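Vondholm Help Desk
Ticket 616
Subject: Pilled and faded navy garments after wash, drawstring pulled out
Category: Laundry / Garment care
Opened by: Thulani Mthembu
Assigned to: Busisiwe Jacobs
Priority: Normal
Status: Resolved

9:12 AM, Thulani Mthembu
Navy items are coming back from the wash with gray lint stuck to them and pale streaks down the front. It has happened in the last three loads. Also, the drawstring came halfway out of the hood on one sweatshirt and I had to throw out another cord because the end was shredded. I use the Hivley front loader on the second floor and Midano powder. Setting is Normal, warm, high spin. I dry on high heat until the buzzer goes. Is this the machine or the detergent?

9:40 AM, Busisiwe Jacobs
Thanks. A few questions before I log this against the machine.
1. What else goes in with the navy clothes?
2. How full is the drum when you start?
3. Where do you put the powder, in the drawer or straight into the drum?
4. Are the sweatshirts zipped or tied before they go in?
5. Are the streaks stiff or powdery when you rub them?

10:25 AM, Thulani Mthembu
1. Everything dark plus whatever is left over. Last load had two bath towels in it, gray ones.
2. Full. I push it down to get the door shut.
3. In the drum, on top of the clothes.
4. No, they go in as they come off.
5. Powdery. They brush off a little but leave a mark.

10:51 AM, Busisiwe Jacobs
The streaks are undissolved powder. The lint is most likely from the towels. I don't see a machine fault yet, but the second floor washer has a pump filter that was last cleaned in February, so I'm going to check that too. Please don't run the dark load again until I've looked at it.

11:30 AM, Busisiwe Jacobs
Internal note. Opened the lower panel on the second floor Hivley. Drained into a shallow tray, then took the filter out. Found lint, one coin and a plastic cord tip. Rinsed the filter, wiped the housing, refitted. Ran Rinse and Spin empty. Drained normally, no error code. Water inlet screens clear. Detergent drawer had caked powder in the main compartment, soaked it and put it back. Lint screen in the dryer next to it was half covered, cleaned.

11:48 AM, Busisiwe Jacobs
Washer is back in service. Steps for the next load:

Sort first. Navy and black together, towels on their own. Anything fleecy on the inside should also stay away from the towels.
Turn sweatshirts inside out. Close zippers all the way.
Tie drawstrings in a loose bow. If a cord won't hold a bow, put the garment in a mesh bag.
Fill the drum three quarters. You should be able to get a hand in flat above the clothes.
Powder goes in the main compartment of the drawer. Use the scoop for a medium load, level.
Setting: Darks, cold, spin at 600. The machine defaults to high, so you have to press Spin until it changes.
Add an extra rinse for this first load to clear the old powder.
Dry on low. Take sweatshirts out while the cuffs are still a little damp and hang them.

12:20 PM, Thulani Mthembu
The drawer on mine has three sections and the labels are worn off. Which is the main one?

12:27 PM, Busisiwe Jacobs
Left one. Middle is softener, leave it empty for this load. Right is prewash. I'll put new labels on it this afternoon.

2:55 PM, Thulani Mthembu
Ran it as written. No powder streaks that I can see while it's wet. Towels still to do. One sweatshirt has old lint in the seams around the pocket, and that didn't come out. Do I rewash it?

3:04 PM, Busisiwe Jacobs
No, dry it first. Lint that is already worked into a seam won't rinse out. Once it's dry, go over the seams with a lint roller or a damp rubber glove, always in one direction. If you rewash it now you'll only wear the surface more.

For the cord that came halfway out: pin a safety pin through the loose end, feed it back through the casing by pushing the pin along and gathering the fabric behind it, then even up the two ends. Tie a knot in each end if the tips are gone.

4:36 PM, Thulani Mthembu
Dry now. Lint roller worked on the pocket seams. Cord is back in, took two tries. There's still some pilling on the inside of the sleeves.

Do you have a recommended way to check things over before they get put away? I've been folding straight out of the basket and finding the marks when I go to wear them.

4:50 PM, Busisiwe Jacobs
Pilling is wear from the overfilled drum and it won't reverse. A fabric shaver will take the worst off. Keep it flat and stay away from the trim and the seams.

For checking, lay a light-colored cover on the bed and do it there. Dark lint and loose threads show up against it. Lift each piece by the body of the fabric, never by the cord, and look at the hem and trim before you fold. White trim on navy is where color transfer shows first. If the trim looks gray or bluish, keep the piece out of the dryer and wash it again cold with a color catcher sheet.

Attachment 1 of 1

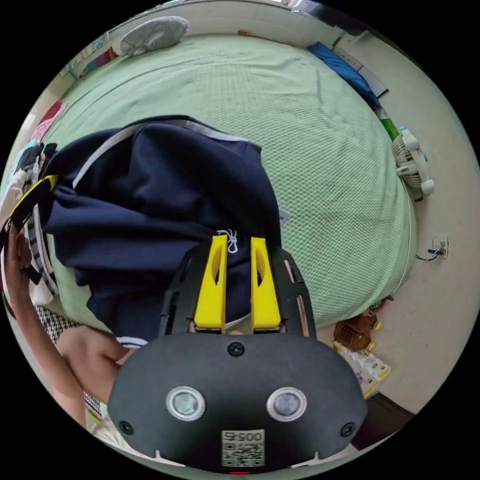 Navy garment with white trim and drawstring loop, lifted over a pale green bed cover for checking.

5:15 PM, Thulani Mthembu
Did the rest of the load that way. Trim is white on all of them. Found one loose thread at a cuff and trimmed it. Towels went through separately on warm and the drum had a lot of gray fluff in the door seal afterward.

5:22 PM, Busisiwe Jacobs
Wipe the seal with a damp cloth after every towel load and pull the fold back at the bottom, where it collects. Leave the door open a few inches when you're done.

Resolution
Cause: undissolved powder from dosing in the drum, overfilling, and towels mixed with darks. No machine fault found. Pump filter and drawer cleaned, drawer labels replaced. Filter check on the second floor washer moved to monthly.

Parts used: none
Related ticket: 500 (dryer lint screen, second floor)
Closed by: Busisiwe Jacobs, 5:31 PM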